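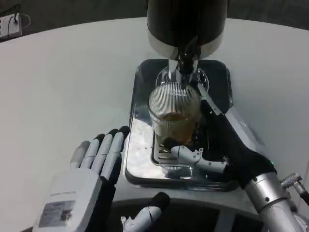
Starnus, a Home for Your Newsletters

Home Features Pricing Importing Blog Sign In

Starnus is a web app that takes the newsletters out of your email and puts them on a page of their own, where you can read them in order, search them, mark them up and find them again in a year when you finally need that one recipe or that one chart. It works in any current browser, on a laptop or a phone, and there's nothing to install.

We started building it because Teodoro had 849 unread newsletters in his inbox (he will tell you it was fewer, but we have the export) and had begun missing real mail from real people underneath them. He tried folders, he tried filters, he tried a second email account that he then forgot to check from one end of the summer to the other. What he wanted was a place that felt more like a magazine rack, where things sit quietly until you're in the mood for them, and so over one long February he wrote the first version of it for himself, with a very ugly green header. Maricruz saw it, asked for a login, and then sent back a list of complaints so good that she ended up designing the whole thing over again from the first screen to the last.

How it works

When you sign up, you choose an address that ends in our domain. That's your reading address. You give it out whenever a site asks for an email to send you its weekly letter, and whatever arrives there goes straight to your Starnus page. Your regular inbox never sees it.

For the letters you already get, you have a choice. You can change your address with each sender, which is the cleanest way and takes a minute or so apiece, or you can use Umetti, our importer, which we'll get to further down because it deserves some room.

Every letter is filed under its sender, and every sender gets a shelf. Shelves can be grouped any way you please: by topic, by how often they come, by how much you like them. Maricruz keeps one group called Sunday and another called Someday, and she is strict about what goes in which. New letters show up at the left end of the shelf with a small dot, and the dot goes away once you've opened them. There's no number in a red circle anywhere in Starnus. We talked about adding one as a setting, since a few people did ask for it, and we decided we'd be happier without it.

Reading

Letters open in a plain reading view, with one column, comfortable type and a choice of three backgrounds (white, cream and a dark gray that's easy on the eyes in bed). If a letter is all about its layout, and some of the lovely illustrated ones really are, press O and you'll get the original design just the way the sender made it. Starnus remembers which view you like for each sender, so you only have to tell it once.

You can highlight any passage by dragging across it, and add a note if you like. Highlights collect on a page of their own and can be exported as plain text or as a spreadsheet. The keyboard shortcuts will feel familiar if you've ever used a feed reader: J and K to go forward and back, S to save, the slash key to search. We both still miss the feed reader we used in the old days, and you'll see bits of it all over this thing if you know where to look!

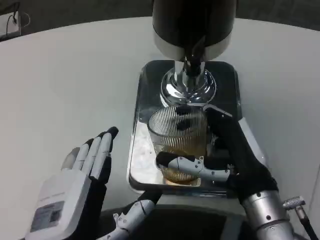 Ribbed glass on the drip tray.

Search is where most of the work has gone this year. Starnus looks through the full text of everything you've ever received, as well as the subject lines, and it's forgiving about spelling. You can narrow a search to one shelf, one group or a range of dates, and you can save a search so that it keeps running. Say you collect anything written about small-town movie theaters. Save that as a search and it becomes a shelf too, with new finds turning up on it from whichever letters happen to mention them. Teodoro has one for accordion repair that has been sitting nearly empty since spring, and he's still very fond of it.

The Umetti importer

Umetti is a separate piece of Starnus that connects to your existing email account, looks for messages that carry an unsubscribe link, and shows you a list of the senders it found. You tick the ones you want. It then copies the old issues over to your shelves, with their original dates, and sets up a forwarding rule for the new ones. You can ask it to archive the copies in your inbox as it goes, or leave them right where they are. It doesn't delete anything, and it won't read or copy mail from senders you haven't ticked.

A few things to know before you run it the first time. It's slow on purpose, because mail providers get nervous when something reads too quickly, so a large mailbox may well take overnight. You can close the window and go to sleep. Store receipts sometimes show up in the list of senders because shops like to put unsubscribe links in those as well, so do look through the list with a cup of something before you press Start. And if you use a work account, your company may block the connection, in which case forwarding by hand still works fine.

Sharing and small groups

Plenty of people read newsletters for a living, or at least for a part of it, and they kept asking us for a way to read together. A shared shelf can have up to 30 members, and everybody on it sees the same letters and each other's highlights, each person in their own color. There's a comment thread under each letter, and a once-a-day digest if you'd prefer not to be poked every time somebody has a thought. Your own shelves stay private unless you decide to share one, and letters that were sent to your personal reading address are never added to a shared shelf by themselves.

One request on behalf of the folks who write these letters: paid newsletters are usually meant for one reader. Starnus lets you mark a sender as paid, and those letters can't be placed on a shared shelf. We'd love it if you used that.

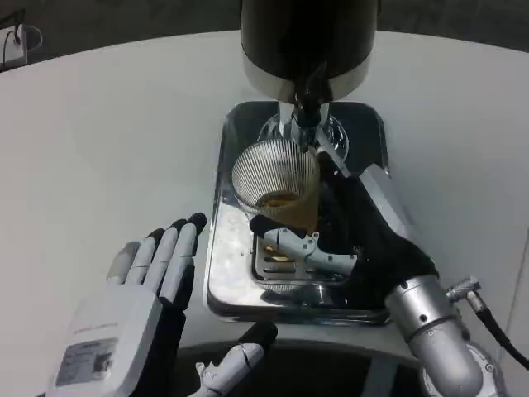
The same goes for the share link on a single letter, which points to the writer's own web version whenever there is one. We could have hosted a copy ourselves and it would have been a good deal simpler to build, but the writer should get the visit, and we've had some very kind mail from a few of them about it.

Plans

The free plan gives you one reading address, all of the reading views and a full year of search. It's a proper plan that you can stay on for as long as you like. Quite a few of our earliest readers are still on it, and we're glad to have them.

The paid plan is $2 a month and adds unlimited history, saved searches, shared shelves and the Umetti importer. You can pay by the month with a card and stop whenever you want to. If you stop, your shelves drop back to the free plan, and anything older than a year goes into storage where you can download it. We don't run ads on either plan and we don't sell lists of who reads what.

Getting your things out

Everything in Starnus can be downloaded from the Account page as a single zip file. Inside you'll find each letter as its own HTML file, your highlights and notes as text, and a list of your senders. We've both been burned by services that closed up shop with a week's notice, so this was one of the first features finished, well before the place looked like anything.

What's new

The update of October 20, 2018 brought the cream background, faster search on phones and a fix for letters with very wide tables, which used to run off the side of the page and take the menu along with them. Thank you to everyone who sent in samples. We received 586 of them, and Teodoro opened every one. The weekly crossword letters were the hardest to get right, and there are still one or two that look better in the original view.

We're working now on a print layout, for people who'd like to take a week's worth of reading out to the porch, and on letting you rename a sender, which sounds like it ought to be easy and has been giving us trouble for a while.

Who we are

Starnus is made by Hirnamier, a very small software company made up of Teodoro Alvarado and Maricruz Montes. Teodoro writes the code and answers questions about importing. Maricruz does the design and the help pages and answers pretty much everything else. Write to us from the Help link inside the app and one of us will get back to you, most often the same day, though please be patient with us around the holidays. If a newsletter looks wrong in the reading view, use the Report button at the bottom of the letter, as that sends us the layout along with your message and saves you from having to explain it.

Recent from the blog

Saved searches, and a few ways to use them
How we pick the type for the reading view
Moving your reading address to a new name
Alvarado on forwarding rules, part two
Small fixes for small screens
Newsletters our readers keep telling us about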